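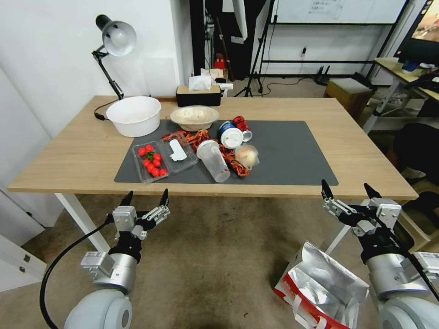 Makis Raptis replied to my last post before I'd finished typing this one, to say that anyone who eats crayfish at a desk deserves whatever happens to the desk. Thank you, Makis. Noted. Thread on cleaning up after a crayfish lunch, from a person who has now done it more often than is dignified.

Thursday, August 1, 2019. Lunch is over. The shells are on the desk mat. The shells were supposed to be in the bowl. There is a bowl. It was right there behind them the whole time, being a bowl.

First thing I've learned: a crayfish is mostly packaging. You buy a bag the size of a pillow, you eat for an hour, and at the end you have consumed one sandwich's worth of food and produced a hill.

Second thing: everybody starts by wiping. Don't wipe. Wiping a desk with shells on it is just moving crayfish to a new address. Pick up the dry trash, then the shells, then wipe. In that order. I have tried the other orders.

So, dry trash. Cups first, because cups lie down at the end of a meal and then they roll. One tall clear plastic one with a domed lid, one blue and white paper one. Look inside before you pick up a cup. I say this as a man who owned a beige rug until June.

Lids come off and go in separately. I know the lid wants to go back on the cup. A cup with its lid on takes up the whole trash bag and traps whatever's left in there until pickup day, when it introduces itself to the hallway.

The can goes in recycling. It's already crushed, so somebody at this table was raised right.

The bun. There is always one bun. It's still in its bag, crumpled bag, perfectly round bun, and three adults will now stand over it saying "does anyone want this" until it's dinnertime. I'm calling it. The bun goes to the kitchen and becomes breadcrumbs, or more likely becomes a bun I throw out on Monday with a clear conscience.

Tomatoes stay. A clamshell of cherry tomatoes is the vegetable portion of this lunch, and as far as I can tell its job was to be looked at. Take the spoon out of the lid, close the lid, fridge. Do not put the spoon in with the tomatoes. You will find it next week and wonder about yourself.

OK, shells. The good news about a desk mat is that it's a tray if you believe in it. Clear everything else off, lift two corners, funnel the lot into a bag. The bad news is that you have to clear everything else off, so see above.

Alternative: big white basin, already sitting on the back corner of the table. Sweep the shells into it with a piece of cardboard. Slower, but you keep your dignity and the floor.

Double-bag them. Then tie it. Then take it outside NOW. Not after the dishes, not when you're going out anyway. Crayfish shells in a kitchen trash can in August are a decision you make once. If pickup is days off, the bag goes in the freezer. Yes, next to the ice cream. They'll be fine.

Somebody will tell you to save the shells for stock. This is true and correct and I have 305 unread emails, so no.

The mat. Cold water and dish soap, both sides, stand it up in the tub to dry. I started with hot water one time and the entire apartment smelled like a dock. I've been through a Pemar degreaser and the Stefanou lemon stuff and they both work about as well as dish soap, except one of them also smells like a dentist.

While it dries, do the table under it. You'll think the wood is clean because the mat was on it. Run your hand along the edge. Right.

Move the lamp head up before you wipe, too. I have hit mine with my forehead every single time. Wipe the shade while you're up there, crayfish juice travels. And mind the cord that hangs down by the basin.

Tissues are for people, by the way. The box is right there and it feels like a solution, and you'll use half of it and have a desk with tissue lint stuck to it. Get a cloth.

Hands last. Lemon, then salt, then soap, then accept it. You'll smell it on yourself at bedtime.

Isamu Fukuda is asking in the replies if we can do this again next week. Isamu, bring newspaper.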